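3.2 The tweezer roll and the table it lives on

Of all the small belongings we looked at in the Kristiansen workroom, the tool roll was the one that people kept coming back to in conversation, and so we have given it a section of its own. We had expected the drawers and the big cabinets to teach us the most about how a shared workroom keeps itself in order. A strip of black cloth with a bright edge had a good deal more to say, and we are happy to let it take up a few pages. Figure 4 gives three views of an opened roll.

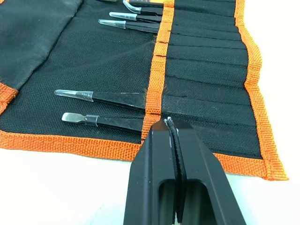
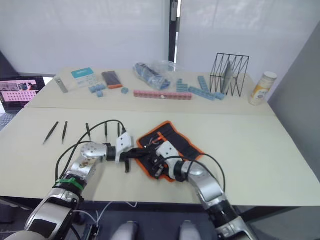
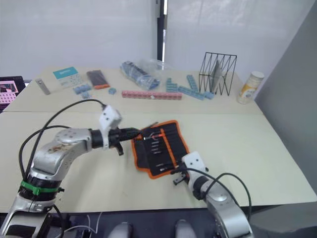 Figure 4. Opened tool roll on the shared table. One view is a close one, with the tweezers lying beside the central orange strap; the other two take in the table and the objects kept toward the back of it.

Readers who have never owned a tool roll may like to know how little there is to one. A length of heavy woven cloth is bound along its edges, strips are stitched across it to make places for the tools, and the whole thing is folded or rolled up when the work is done. Binding in a strong color (orange, for the rolls discussed here) makes the edge easy to find, and people at the Osik and Seltitz workrooms told us, quite separately, that they open a roll by looking for the color first and the cloth second. We like this very much as a piece of everyday design! It costs next to nothing, and it needs no label.

Tweezers are an awkward thing to store, as anyone who has shared a drawer of them will remember. The bodies are so alike that a person hunting for one particular pair has to go by the tips, and the tips are exactly what most storage hides. In the close view in Figure 4 the tips are turned out to the left and the black bodies run in toward the strap, so that a bent tip, a straight pointed one and a broad flat one can be told apart before anything is picked up. Clear plastic covers or sleeves can be seen on some of them as well. In our interviews the covers came up more often than the tweezers did, for they are easily lost and rather missed afterward, and several workers had strong feelings about where a cover should wait while its tweezers are in use. One keeps hers in a bottle cap. Another puts his in his shirt pocket and has, by his own account, washed a fair number of them.

Wear was the second matter we wanted to follow. We coded 704 photographs of rolls and pouches from the Jandilska collection, and in nearly all of the older pieces the cloth itself had held up better than the strips sewn onto it. The strap in the close view has small dark cuts or gaps along it and a few frayed fibers at its edges, and it would fall in the middle of our five-step scale. A strap in this state was still thought perfectly good by most of the people we asked. They tended to replace a roll when the tools began to slide out of it on the way to another room, and a little fraying was, if anything, spoken of with affection.

Then there is the matter of company. A roll is seldom opened on a bare table, and the wider views in Figure 4 are typical of what we found on Saturday visits, when the rooms were in general use: the roll has the front part of the table, on the near side of the seam, and other things have drifted to the back. There are blue blocks and a long pink row of them, a clear plastic bag with blue contents, a black wire rack and a small box with teal and white on it. The seam is a joint in the tabletop and was surely never meant as a border, yet 16 of the workers we interviewed described a table seam as the line between "what I am doing" and "what is just there." We had not asked about seams at all, and went back through our notes with some excitement to see how often we had missed it.

This habit has consequences for the written inventories taken up in Section 4. Of the 2798 entries, 300 list an object only as "back of table," with no container named, and small loose items of the block kind are common among them. Rolls almost never appear under that heading. They are entered by name, usually with the number of tools inside, and in the Seltitz lists even the color of the binding is given.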